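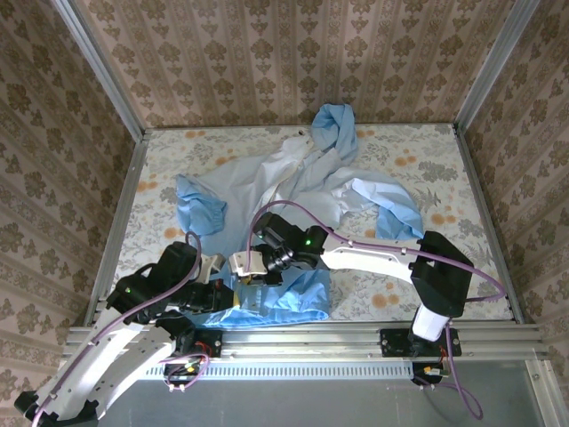 The Masmont Student Robotics Program is pleased to open its account for the new academic year. Over the coming weeks we will use this thread to report on the garment folding project, now in its second term. (1/9)

The project is open to students in their final two years at Masmont. Places are limited to 27, and all of them have been filled. Students who asked to join after the deadline have been added to the waiting list and will be contacted if a place opens. (2/9)

The assignment is simple to state. Each team must program a pair of robot arms to take a garment from a crumpled state to a folded one, with no human hand on the cloth once the run has begun. Teams may use any method they can explain in writing. (3/9)

Cloth remains a hard material for machines. A box keeps its shape when it is picked up. A shirt does not, and a sleeve may end up under the body, over it or twisted around itself. Students are asked to spend their first sessions watching how fabric moves before they write any code. (4/9)

Work is divided between two groups. The Skakley group is responsible for finding edges, hems and sleeves in the camera view. The Morin group plans the motion of the arms, including how close the two grippers may come to each other while sharing one piece of cloth. Members will change groups at the midpoint of the term. (5/9)

Each team keeps a run log. Entries must state the garment used, its starting position, the number of attempts and the reason a run was stopped. Failed runs are to be logged in full. Last term several teams recorded only their best results, and their reports were returned for correction. (6/9)

Safety rules are the same as last year. Long hair is tied back, loose jewelry is removed, and no one reaches into the work area while the arms are powered. A student who has not signed the safety form may observe but may not operate the equipment. Forms are available from the program office. (7/9)

The first progress review takes place on 28/09/2022 in the Bratik Building. Each team will have 30 minutes, including questions. Slides are optional - the run log is required. Parents and members of other student clubs are welcome to attend, and seating is open. The final demonstration will be held in May. (8/9)

Questions about the project, the waiting list or the review should be directed to Liette Hawthorne, Program Coordinator, through the program office. We are also glad to accept clean shirts and other light garments in adult sizes for practice runs. Please do not send items with zippers or metal buttons. (9/9)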